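Marwa Kamel
thread on the laundry paper, since the preprint is up as of 10/03/2026 and people keep asking me the same thing. going to be quick, I have a train
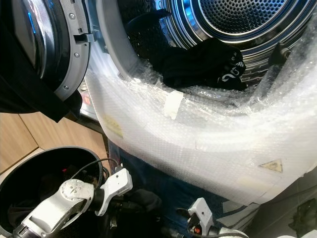

1/
ok so the question was: does it help to show a two-arm robot the *mistakes* when you teach it to unload a washer. Not scripted mistakes. The ones a person driving the arms makes on a normal afternoon, and then fixes.

2/
Most of us throw those away. You record a demo, you fumble a sock, you hit discard, you go again. Clean demos only. I did this for years. Everyone I trained with did this

3/
Evanthia Michailidis kept bugging me about it. her point: a policy that has only seen clean grabs has no idea what a half grab looks like. So the first time it half grabs something it's in a place it has never been, and it just sort of hovers there

4/
if you've ever watched a policy hover you know. it's painful

5/
so. Setup. Two arms, head camera plus one on each wrist, front loader, dark clothes. We call the whole task set Kimeo, no it doesn't stand for anything, please stop asking

6/
why dark clothes: black sock against a black shirt is miserable for the cameras. We started with bright towels and got numbers so good they were useless. Every method looked the same. Switched to darks and the methods finaly pulled apart

7/
Data. 300 clean demos. Then a second set, 300 again, same operators, same loads, but we kept everything. Drops, double grabs, sleeve caught on the door, all of it left in as long as the person recovered before the end

8/
(if they didn't recover we tossed it. We did try keeping those too. Bad idea. see appendix)

9/
Same network, same training steps, same everything else. Only the demos differ. I want to be really clear on this bc one reply already assumed we made the model bigger. we did not

10/
Eval: 390 rollouts per policy. Yes it took forever. A rollout counts as a success only if the drum ends up empty and nothing is on the floor. One sock left in the drum = fail. Harsh but it's what you'd want at home

11/
Result: clean-only finished 200 of 390. Keep-the-mistakes finished 300 of 390. Same amount of demos, remember

12/
I did not believe it. We reran the clean-only one from scratch with a new seed bc I was sure something was broken in the loader. Same story, a hair worse if anything

13/
where does the gap come from? Almost all of it is small items. On shirts and pants the two policies are close. On socks it's not even a contest. The sock slips, the clean-only policy carries on to the bin with nothing in the fingers, opens, goes back, does it again

14/
the other one goes back and looks lower. That's really all it does differently. Closes again, lower down near the lip of the drum, wrist tipped a bit. We never labeled that as a recovery. It's just in the demos

15/
Second place it shows up is stuff hanging over the door or bunched up against the seal. Clean demos nearly always start with cloth inside the drum, so the policy goes straight in and plows right past whatever's draped outside

16/
things that did NOT work, so you don't have to:
- weighting the recovery bits higher in training. Got twitchy. regrabs things it already had
- cutting the demos so only the recovery part is left. Awful
- having one operator fake mistakes on purpose. Looks real to me, clearly doesn't look real to the policy

17/
that last one bugs me a lot. Best guess is people who fake a drop already know where the sock is going to land, so they don't hesitate and don't search. I can't prove it though. We measured pause lengths and they're shorter in the faked ones but that's one operator, so meh

18/
Practical note, pad the front of your appliance. Bubble wrap and masking tape, done. The gripper fingers will hit the lip at some point and you'd like both of them to live through it. If the tape lets go, retape it between loads and not during, it changes how things look from the wrist

19/
also put the bin where both arms can reach it. we had it too far left in the first version and the right arm did this long handover thing every single time. moved the bin, demos got way shorter. Threw out the old ones, they're not in the counts above

20/
Limits, in no order:
one washer model
one room
door already open at the start
damp loads only in the last batch, dry before that
nobody has tried fitted sheets and I will not be the one

21/
The door thing is the fair criticism imo. Opening it is its own problem and we skipped it. Deltusska folks have a nice approach for handles and latches, would love to see the two glued together

22/
Someone at the Abdel Hamid lab asked if you could get the same win w/ just more clean data. We tried, took clean up to 666 demos. It helps, gets you partway, still doesn't catch the mixed set. Plot is in section 5, the one with the ugly green line

23/
so if your budget is operator hours, this is cheap. You're already making the mistakes. And the hours go down too, since you're not redoing takes. Our operators liked it a lot better, less pressure to be perfect

24/
one warning. you need people who recover *well*. We had one batch where the operator would drop something, then fling the arm back to home and start over. Policy learned to fling. Scared me half to death. Those demos are out

25/
data and the eval sheets go up in August, once Galik is done checking the file format. Weights sooner, I hope. Don't ask me for a date, I'll get it wrong

26/
oh and for the person who asked about wrist cameras: yes you need them. Dropped both in an ablation and sock pickup fell apart for every policy. Head cam alone can't see past the lip when the arm's in the way

27/
all the good plots are Evanthia's. The typos in section 3 are mine, I've found four so far, send me the rest

28/
ok boarding. will answer replys tonight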